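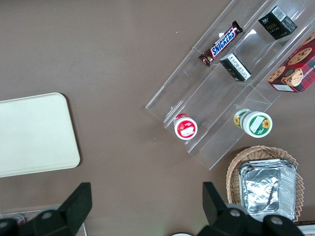

A Snickers bar on a clear stepped stand, with a cream tray to the left.

Livery yards should stop leaving worming to chance

I have kept horses on shared grazing for most of my adult life, and I have never been on a yard where everyone wormed at the same time, with the same product, for the same reason. One owner doses every few weeks because her mother did. Another has gone natural and does nothing. A third sends off dung samples and acts on the results, then turns her mare out in a field with the other two.

The third owner is doing it properly and getting very little for her money. Worms don't respect ownership. The grazing is shared, so the problem is shared, and I think yards should write worm control into the livery contract in the same way they write in the rent.

The case for testing before dosing is old news to vets. Most adult horses in a group carry few worms, and a small number carry most of them. Dosing the lot on a fixed calendar exposes the worms to the drug again and again, and the ones that survive are the ones that breed. There are only a handful of drug types licensed for horses, and resistance has been found to all the main ones. I would like there to be something left that works when my youngster is twenty.

At Drovance, where I keep two now, the yard changed its rules in March last year. Every horse is sampled on the same morning. The samples go off together, the yard manager sees all the results, and only the horses over the line get dosed. The cost goes on the livery bill. There are 77 horses there in summer, and at the first round 6 needed treating. Under the old habit most of them would have had a syringe in the mouth that week.

People complained, of course. Tarun Chauhan, who has the cob in the bottom field, told me he didn't want the yard making medical decisions for his horse. I understand that. But he had already accepted the yard's rules on flu jabs and on quarantine for new arrivals, and those are medical decisions too. He came round to it when he saw what he had been spending on paste.

There are fair objections. A dung count won't pick up encysted redworm, and it is poor at finding tapeworm, so a yard still needs a vet to plan the winter treatment and a separate test for tape. Foals and young horses need their own plan as well. None of this is a reason to go back to guessing.

The harder part is the poo picking. I walked the hill field at Nishad one evening and counted 117 piles that should have been lifted days before. No testing plan will cope with that. If a yard charges for grazing, it should either clear the fields or make the owners do it, and check - twice a week in the warmer months.

I would ask any owner looking for a new place to put one question to the manager before asking about the arena or the hacking: what do you do about worms? If the answer is "that's up to you", keep looking.

We use cookies to remember your settings. Accept | Manage

Contact us | © Grirkent 2023 | Back to top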